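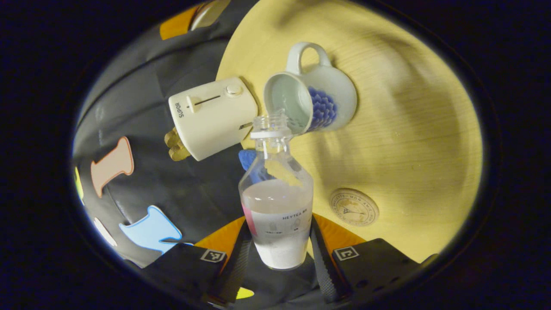 4.2 Household objects in paid death notices

Paid death notices are usually read for genealogical content: age, place, surviving kin and the order in which kin are listed. The present section considers a smaller feature of the genre, the naming of ordinary household objects, and its relation to the length and authorship of the notice. The corpus comprises 800 notices placed by families in the Orcombe and Kilham papers. Notices issued by employers, regimental associations and lodges were excluded, as were cards of thanks and anniversary memoriams.

Each notice was coded by two readers working independently. An object was counted when it was named in connection with the deceased and could reasonably be taken to have stood in the home, the shed or the garden. Objects named only in the service details (an urn, a guest book, a donation box) were set aside. The coding manual groups objects under eight headings, of which the kitchen heading proved the most difficult to apply. Families seldom distinguish between a vessel and its contents, and "her buttermilk", "the cream on the step" and "a bottle for every grandchild" were at first coded inconsistently. The heading was accordingly divided into utensils, foods, and filled containers. The last of these takes in any bottle, jar or tin named or clearly implied together with what it holds; the type is illustrated in Figure 3.

Figure 3. Filled container: transparent bottle with a narrow threaded neck, the lower portion holding an opaque white liquid.

Disagreements between readers were referred to a third, Suryani Sumampouw, whose decision was final. Most concerned metaphor. A notice describing a retired machinist as "the toolbox of the family" was excluded; one recording that he "left his toolbox in better order than his taxes" was retained.

Objects appear far more often in longer notices, as would be expected where the newspaper charges by the line. Length alone does not account for the pattern. Among notices of more than 30 lines, those that name a child or grandchild as the writer are more likely to mention an object than those written in the customary third person. Eskola's earlier work on the Trarnham weeklies reported a similar tendency, which she attributed to the decline of the funeral home template. We are more cautious. Several funeral homes in our catchment now supply families with a questionnaire that asks directly about hobbies and favourite things, and the answers are frequently carried into print with little alteration.

The position of the object within the notice is more regular. It falls almost always between the list of survivors and the particulars of the service, in the paragraph that Manalastas has termed the portrait. Only three notices in the corpus open with an object, and all were placed by siblings.

Two limitations should be noted. The online versions of notices are sometimes revised after publication, and the coded text is that of the printed paper in every case. Notices in languages other than English were read in translation by Muammer Demirtaş, and the distinction between a container and its contents may not have survived the translation intact. Section 4.3 takes up the naming of animals, to which the same procedure was applied.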